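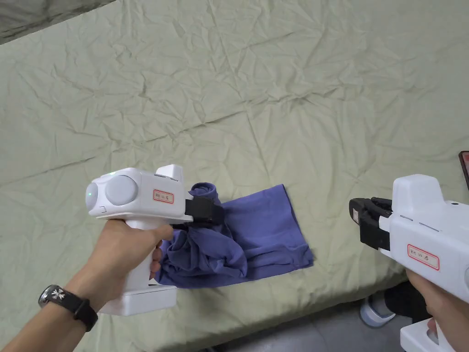

Figure 4. Folded cloth on the covered work surface.

4. Folding a T-shirt

4.1 Preparing the surface

1. Cover the table with a plain sheet in one color. A sage-green sheet is used in the figures in this section. Light creasing in the sheet is acceptable. Press out any ridge that lifts the shirt off the table.

2. Let the sheet hang over the front edge of the table by 30 cm or more. A shorter overhang pulls loose during folding.

3. Keep garments that are waiting to be folded on a second table.

Note: The fold sizes below are for adult shirts. For children's sizes, see Section 6.

4.2 Laying out the shirt

1. Place the shirt face down with the collar away from you.

2. Smooth the fabric from the center toward the side seams. Do not stretch the hem.

3. Check that both sleeves lie flat and that no fabric is trapped under the body of the shirt.

CAUTION: Remove pins, clips and hard badges before you start. They can snag the sheet and mark the shirt.

4.3 Side folds

1. Pinch the left side of the shirt at the shoulder and at the hem. Bring it over toward the center line.

2. Lay the sleeve back on itself so that it stays inside the folded edge.

3. Run a flat hand down the fold from shoulder to hem. If the fabric bunches into a strip or a loop, open the fold and repeat from step 1.

Figure 5 shows a blue-violet T-shirt with the left side gathered and the rest of the visible panel spread partly flat. Fabric in this condition must be released and smoothed before the next fold.

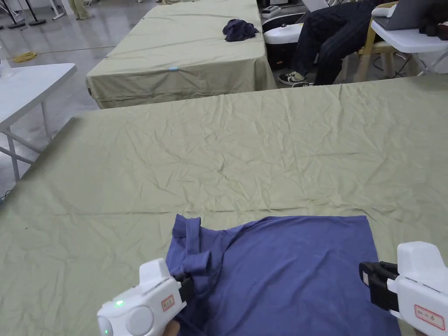
4.4 Right side and final folds

1. Repeat 4.3 on the right side. The two folded edges should be parallel.

2. Bring the hem up to 40 mm below the collar.

3. Fold once more across the middle. Turn the shirt over so that the front panel faces up.

4. Compare the width with the Clukine folding card, size 208. Refold if the shirt is wider than the card.

Note: Thick cotton may spring open after the last fold. Press the stack flat by hand and leave it for 30 seconds before moving it.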